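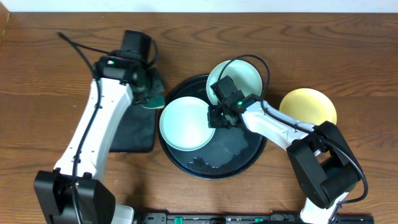

第19期　进展简报

报送：Holovko 项目资助办公室
呈报：Premstead 公共餐室修缮组
2022年8月23日

各位同事：

上一期简报寄出以后，陆续收到你们的回信，有问木料的，有问托盘的，还有一位特意打电话来问餐室的窗户开了没有，我们都记在本子上了，这一期尽量一件一件说清楚。先道个歉，这份东西写得又有些长，去年你们就嘱咐过我们写短一点，我也真的试过，可是这阵子餐室里的事情多，删来删去还是舍不得。

先说长桌。深褐色的木桌面算是定下来了，纹路大体顺着横向走，一道一道深色的波浪线，靠上面那一截看得最清楚。当初讨论要不要把整张桌面打磨到底，重新上一层浅色，好让屋里显得亮一些，样板都做了，摆在窗边看了好几天，最后大家还是愿意留着原来的颜色。老顾客里有人说，坐在这张桌子边上吃了多年的饭，换成浅的，怕是要不认得路了。于是我们只把旧蜡清掉，把起了毛的地方细细磨平，再薄薄地上油，上一遍，放一放，再上一遍。这个办法慢，比原计划多占了不少工夫，不过油料用得省，这一项的开支没有超。

桌面上油用的是 Numik 供的木器油，气味不重，上完以后把窗户开着晾，第二天厨房照常做饭，没有人抱怨。我们原来打算买另一种干得更快的，价钱也差不多，试过之后觉得表面太亮，灯一照就晃眼睛，年纪大的人看着不舒服，就退了。退货的单据附在账目后面，运费由我们自己承担，没有记在资助款里。

再说托盘。大圆托盘选了黑色的，这件事前前后后商量了很久，说起来有点难为情，买一只托盘竟能开两次会。赞成方盘的人觉得方的好收，靠墙一竖就行；赞成圆盘的人觉得长桌两边都有人坐，圆的放在当中，从哪一面伸手都一样远，也不会有一个角老是戳着谁的胳膊肘。后来干脆各借来一只，连着用了几顿饭，圆的胜出。颜色上我们选黑，是看中它搁在褐色木头上很分明，视力不好的客人一眼就找得到边。厨房那边也喜欢，说摆绿叶菜、摆水果都好看，这一点倒是选的时候没有想到的。

托盘的摆法现在是这样：开饭之前放到长桌中间，先放凉的，后放热的，热菜底下一定垫布。我们怕热锅底把新上的油面烫出白印子，所以凡是从炉子上直接端下来的，都先在厨房台面上停一停。收桌的时候先收托盘，再擦桌子，顺着木纹擦，抹布拧到不滴水为止。这几句话已经写成一张纸贴在厨房门背后，字写得很大，来帮忙的年轻人看一眼就会。

关于钱的部分，详细的账目另附，这里只讲大概的意思。长桌这一项，本期支出651元，主要是油料、砂纸和请师傅来调平桌脚的工钱。托盘和垫布这一项，本期支出497元，里面包括试用时弄脏了一块借来的桌布，赔给人家的钱，我们觉得应当如实写上。两项都在批准的额度以内，余下的款子照约定留到下一阶段修柜子时用。如果你们觉得赔桌布的钱不该从这里出，请直接告诉我们，我们从餐室的日常收入里补回来，没有关系的。

桌脚调平这件事值得多说几句。餐室的地是老地，靠墙的一侧比靠门的一侧低一点，平时走路觉不出来，一盛汤就看出来了，汤面总是歪着。我们从前拿折起来的硬纸垫，垫了掉，掉了再垫，扫地的人最头疼。这回请来的师傅姓罗，带了一套木垫片，一片一片试，试到一碗水放在桌子哪一头都端端正正，才肯收工。垫片已经用胶固定，扫地、拖地都不碍事。罗师傅还提醒我们，换季的时候木头会动，入冬以后最好再看一回，我们把这件事排在了12月，到时候会写进简报里。

Jiltow 的柴田大智（Daichi Shibata）先生这一期继续帮我们看图纸。他的意见来得很细，比如长桌和墙之间要留出两个人侧身走过的宽度，又比如椅子推进去以后椅背不要高过桌面太多，不然托盘从旁边端过来容易碰着。前一条我们照做了，把长桌往外挪了一些；后一条还没有做到，现有的椅子高矮不一，有几把是附近人家送来的，坐着很舒服，我们舍不得换。柴田先生看了也说不急，等柜子修完再一起考虑。借这个机会谢谢他，每次来都不肯留下吃饭，总说路远，要赶车。

也有没办好的事，一并报告。

第一件，垫布的尺寸量错了。我们量的是托盘底，忘了盘边往外张开，做回来的垫布小了一圈，热气从边上冒出来，照样会熏到桌面。现在这批小垫布改给碗用，大的重新裁，布料是从库里找的，没有另外花钱，只是缝边的活又得麻烦李阿姨，她已经缝过一批了，我们心里很过意不去。

第二件，原定本期完成的使用记录没有写全。本来每顿饭后要在本子上记一笔：桌面有没有烫痕，托盘有没有划痕，摆得顺手不顺手。头一阵子记得很认真，后来人手一紧，就断断续续。断掉的那些日子我们没有凭印象去补，空着就空着，下一期起由当天最后锁门的人负责写，写一句也算数。

第三件，墙边那个旧柜子，打开以后发现背板受潮的地方比预想的大，恐怕要整块换掉。报价还没有拿到，所以这一期不提追加的申请，等数字清楚了，再正式写信给你们。

吃饭的人怎么说，你们上次特别问到，我也挑几句抄在这里。有位老太太说桌子摸上去滑溜溜的，袖子不再勾丝了。有个孩子问托盘能不能转，听说不能转，很失望，自己绕着桌子跑了一圈去夹菜，把他母亲急得不行。也有人提意见，说托盘放在正中间，坐在桌子两头的人还是要站起来才够得着，能不能再添一只小的。这个意见我们觉得有道理，打算先拿厨房现成的盘子试，试得好再谈买不买，不会先花钱。

下一阶段的安排，暂时这样定：继续观察桌面油层，需要的话在磨损多的地方补一遍；把大垫布做出来换上；拿到旧柜子的报价；椅子先修松动的榫头，高矮的事往后放。长桌的保养方法，我们也想整理成一份简单的说明，附近有几处公共厨房来打听过，说他们也有这样的老木桌，想照着做。你们若是同意，说明写好以后会先寄给你们过目，再给他们送去。

最后还有一个请求。上回你们说想找一天来餐室看看，我们一直盼着。来之前不用准备什么，挑个饭点来就好，厨房近来的豆角焖面做得很不错，盛出来放在长桌当中，大家自己拿。若有不吃的东西，回信时顺便写一句，我好早点告诉厨房。

附：本期账目明细、退货单据、垫布重新裁剪的尺寸草图。

Premstead 公共餐室修缮组 敬上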